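4. What we learned from making the bed

I'll start with the part of the Ivham study I enjoyed most, which is the bedroom. We had planned to spend most of our time on kitchens, but the diaries kept dragging us back to sheets and pillows! Out of 561 entries, 34 were long complaints about where the pillow goes while you deal with everything else.

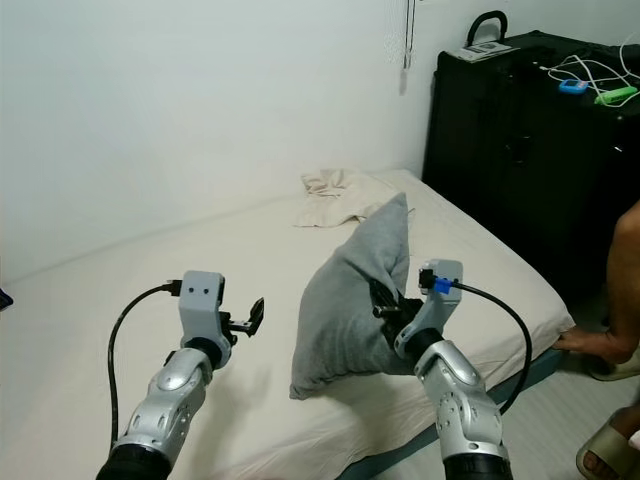 Bed-making sounds like one chore, and on our first coding sheet it was one line. By May we had split it into 7 steps, and I still think we lumped too much together (smoothing the sheet and straightening the sheet are two jobs, whatever my co-authors say). The pillow gets touched in nearly every step. People pick it up, stand it on its edge, give it a squeeze, put it down again, and then move it because it's in the way of the sheet.

Flat cloths were another matter. Our Lisport households used chairs as a sort of second table — a seat is low and close by, and a small square of fabric fits on it nicely.
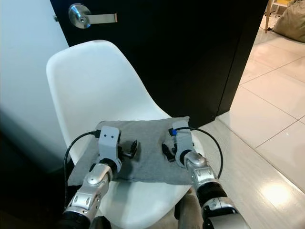
Figure 3. Gray cloth laid over the seat of a white shell chair, with a few shallow wrinkles.

I had expected the chair to be a dumping ground. Some diary writers did use it that way, but plenty of others told us they smooth things out there before folding, and they were pretty particular about it. One wrote that the bed is "too big to fold on," and I've thought about that every laundry day since.

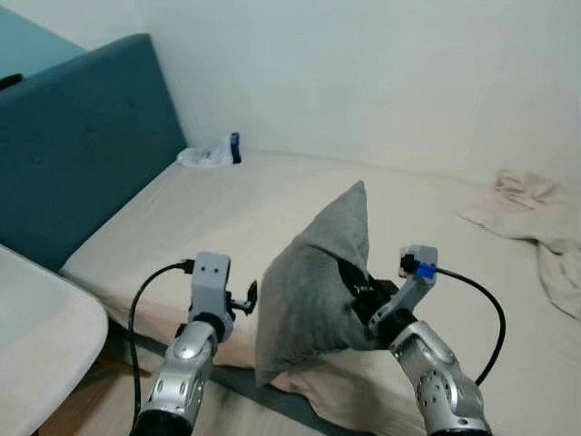

Back to pillows, then. We never settled on a good word for the moment when a pillow is up on one corner and still sagging at the bottom. The Stister coding guide calls it "lifted," the older Parisi list calls it "shifted," and we ended up writing "half up" in the margins. Section 5 keeps that label.

Reading time: 7 minutes

Comments

Half up is a great label, please keep it in the final version.

Did you separate bed pillows from couch cushions? I couldn't find it in Section 3.

My chair is a dumping ground and I feel seen.

Contact | Copyright Ivham Home Study | Back to top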